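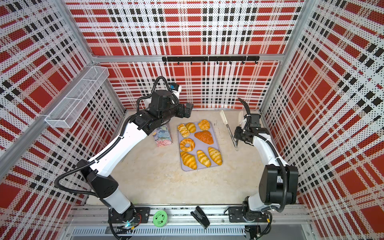
Section 4. Finger and cable checks on the Dunden two-arm cell

4.1 The procedure in this section is carried out on both arms each time the fingers are changed, and in any case every 80 operating hours. Read Section 2 (isolation) first. The left and right arms are bolted to the same front rail, so work on one base can disturb the other, and both must be parked before a spanner is put to either. The cable conduit on the left arm stands well clear of the links in a large loop above the gripper. Treat the full height of that loop as part of the arm when judging clearance to the hook rail and the frame.

CAUTION: Do not lean on the work surface to reach the wrists. Jog the arm forwards.

4.2 Inspecting the fingers

1. Select SERVICE on the Skuvovix controller and open both grippers fully.
2. Turn off drive power. Leave logic power on.
3. Hold each finger at the metal stem and try to rock it sideways. Movement at the joint between pad and stem means the pad must be replaced.
4. Look along the edges of the slots for whitening or hairline cracks. Replace pads in pairs only.
5. Wipe the pads with a dry cloth. Solvent leaves a film that the gripper camera reads as glare. 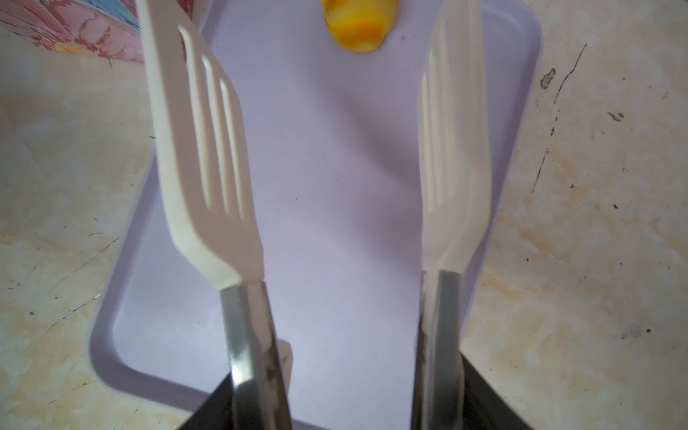
6. Refit the stems and tighten the clamp screws a quarter turn at a time, alternating sides. Final torque is on the label inside the spares box.
7. Restore drive power and close the gripper at 40 per cent speed. The tips should meet along their whole length. If they cross, slacken the clamp on one side and repeat from step 6.

Note: Pads supplied before May have a shorter taper and cannot be mixed with the present type. The Amarasinghe parts list gives both numbers.

4.3 Checking cable slack

8. Move the arm by hand through its working range, slowly, with the brakes released one joint at a time. The cable should never go taut, and should never rub on the frame rails.
9. Stop at the furthest reach. If the loop has dropped below the wrist, move the upper clip back by 29 mm and try again.
10. Check the plug at the base for play. A loose plug gives error 1000 on the display, often only once the arm has warmed up.

CAUTION: Releasing two brakes together lets the arm fall. Support the upper link before each release.

4.4 Tool test

The tool test confirms that the pads hold a thin handle without twisting. Use the light utensils kept with the cell. Heavier tools hide a weak grip by settling into the pads.

11. Place the utensil in the open gripper and close under operator control.
12. Bring the head of the tool down over the centre of the board and hold for one minute.
13. Repeat with the other arm. Clear the path between the wrists first - the arms do not check for each other in SERVICE.
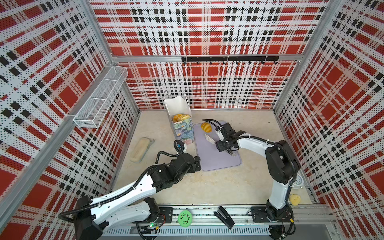 Fig. 4-3. Right arm over the board with the slotted spatula gripped.

If the handle turns in the pads during the hold, return to step 6. If it turns a second time, replace the pair.

4.5 Soft object test

14. Open the gripper to the wide setting and set the force limit to LOW.
15. Pick up a toy pastry across its outer edge or through its hole, and lift it clear of anything beneath.
16. Watch the piece while it is held. Slow creep along the pad usually means dirt. A sudden slip points to the force setting.

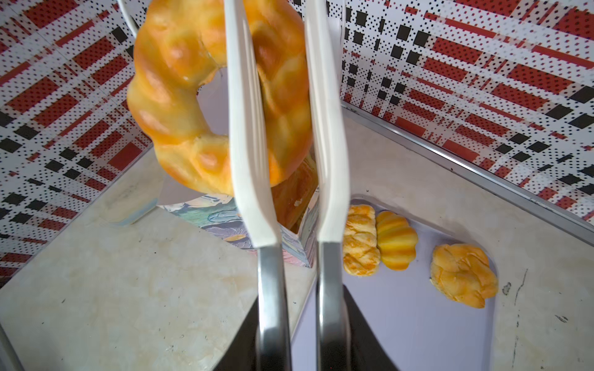

Photo: T. Seneviratne, Clandstead

17. Lower the piece and open the gripper before moving away. Pulling off sideways will bend the pad at its narrow end, and the bend is hard to see until the next tool test fails.
18. Run the test again at NORMAL force. Small marks on the test piece are acceptable, tears are not.

Enter the result for each arm in the cell log, with the pad batch and the operator's initials. A full check on both arms takes roughly 40 minutes. Do not return the cell to AUTO with an entry left blank.

Section revised 9/13/21 by Tharindu Seneviratne. Replaces the loose sheet on finger changes. For base bolt settings see Section 5.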